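What Goes Where: Sorting Things on a Small Table
Project report, Sushil Ahuja

I picked this topic because my own desk is a disgrace. I wanted to know if the way you set out bowls, boxes and trays changes how fast you can tidy a small surface, and whether people agree with each other about which container a thing belongs in. My partner for the project was Gaurav Sengar, who is much tidier than me and had opinions about everything from day one.

We started in May with a plan that was far too big. We were going to do a whole kitchen! Drawers, shelves, the cupboard under the sink, the lot. After 2 sessions we had a page of notes that neither of us could read, so we cut it down to one table and a handful of containers. Much better.

How we did it

We asked seven people from our course to tidy the same set of small bits and pieces (pens, clips, a spoon, some plastic toys, a few rubber bands). Each person did it twice. In the first round the containers were bunched together in a corner. In the second they stood in a row along the back, with the front half of the table kept for working on. Gaurav timed, I wrote things down. Nobody was told what any container was for, and we didn't answer questions about it, though we got plenty.

What we found

The row won, and by more than I expected. Five of the seven were quicker with it, and the biggest gap was 30 seconds. The other two were slower, but one of them stopped halfway to chat to me, so I'm not sure how much to read into that. We should have had a rule about talking.

The round bowls were the favourites by miles. People drop things into a bowl without looking – even things that don't really belong there. The flat tray got used last nearly every time. One person told me it felt like putting something "down" and not "away", and I've been thinking about that ever since, because my desk is basically one big tray. Boxes were somewhere in the middle. If the opening was narrow, people held the object over it for a moment and then went for the bowl. 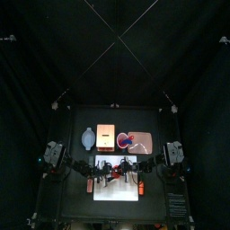

Fig. 1. Containers in a row at the back, white board in the near half of the table.

The white board was Gaurav's idea and I was against it at first (more stuff on the table, I said). But small dark things are so much easier to spot on a bright surface, and I'd keep it in any future version. I do wish we'd swapped the order of the containers between people. We never did, so we can't say if the bowls were popular because they were bowls or because of where they stood.

What I'd change

More people, a proper rule about chatting, and both rounds in a mixed order – everybody did the corner first, so they'd already had some practice by the time they got to the row. Gaurav also wants to try it with lids. I think lids would drive people mad, but he's probably going to do it anyway.

Handed in 29th October.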